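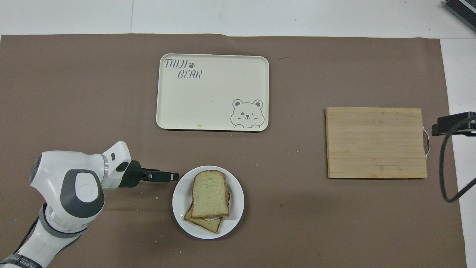

December, week 2 of the Nillberg trial. The Kingi gripper kit costs 295 a month, and the leaflet promises "kitchen-ready handling", a phrase I'd like to see defined. Went for plate approach from the left again, fingers open, bread stacked slightly askew to keep it humble. The winking bear on the tray remains the most confident party on the bench.
Stops logged so far: 9. Support says recalibrate. Ask Herholm for their fingertip pads before renewing.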